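Rim-first regrasping

From Plurnano, the open robotics reference

Rim-first regrasping (also edge-led regrasp, or in older notes the Ollness method) is a way of teaching a humanoid robot hand to pick up and re-hold wide, thin molded parts that have a lot of holes in them. Developed at the Ollness lab, first write-up posted 8/8/20. Mostly used for parts moved between bins and shelves, where the part has to be turned over or tilted before it can be put down.

Background

Suction works badly on parts with cutouts. Air leaks, the cup slides off. Two-jaw grippers do better but need a flat spot to close on, and many plastic brackets have ribs, bosses and slots right where the jaws want to go. Older planners treated every hole as a hazard and kept the fingers away from it. On a part that is half holes there isn't much left to hold.

The Ollness approach flips this. Openings are scored as places to hook. The planner looks for a recess with a firm lower lip, curls the fingers over it, and sets the thumb side against the face of the part. The rim is only used to work out which way the part is tilted - hence the name, which confuses people.

Method

Two stages. In the first, the head camera finds the outer rim and fits a rough outline to it. The outline is almost never a clean rectangle in the camera view, becuase the part is nearly always held at a slant, so the fit allows for skew. Holes are then sorted by size. Small round ones are dropped. Large openings are kept as grasp candidates. 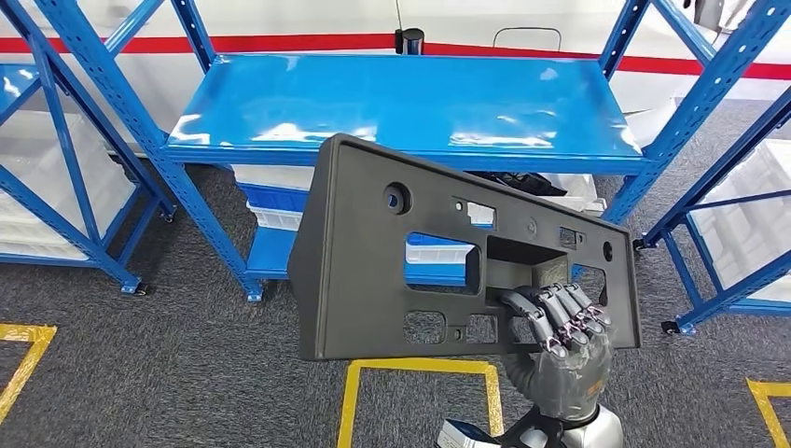 Second stage is the grasp choice. Each candidate opening gets a score from lip thickness, distance to the center of mass, and how much of the head camera's view the hand would block. The last term was added late and made more difference than expected. Without it the robot picked grips that were strong but left it unable to see the rim, so the tilt estimate drifted and placing went wrong.

Training data comes from teleoperation. The original set had 2,697 grasps over 21 part shapes, all dark plastic, all with at least one opening big enough for the fingers. Carpeted floor, taped standing positions, wheeled shelving. Later users have complained that the set is too uniform and they have a point.

Wrist view

A wrist camera is used for the last part of the reach, when the head view is blocked by the hand or by whatever is being handled. The wrist picture is hard to work with. Overhead lights blow out, large dark surfaces take up most of the view, and shiny metal near the lens gives false edges. Clear plastic film is worse still. Its glints look like rims to the edge finder.
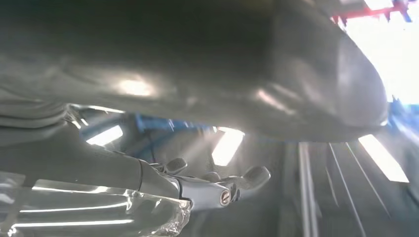 The fix in the released version is simple: any bright edge that keeps its place in the view while the arm moves is masked, and so is anything brighter than a set cutoff. Crude but it holds up. A learned mask was tried by the Halvorsen group in October of the same year and gave cleaner outlines, at the cost of speed. Not merged.

Results

In the main test, 221 trials on parts left out of training, rim-first regrasping beat the flat-spot baseline on every part with a deep recess. On parts with only shallow slots the two came out even. Failures were mostly slips during the tilt, with the part rotating around the hooked fingers. Drops were rare, misplacements less so.

No test on soft or bagged items was reported. The method assumes a rigid lip and there is no reason to think it carries over.

Criticism

Main complaint is wear. Hooking puts the whole load on a thin edge, and thin molded lips may crack over many cycles - the write-up doesn't measure this. It also needs a hand with separate fingers, so it is no use to sites running simple jaws. The Nado toolkit includes a version for jaw grippers that pushes one jaw through the opening, but it shares little with the orginal beyond the hole scoring.

See also

Hook grasp
In-hand reorientation
Nado (toolkit)
Grasp candidate scoring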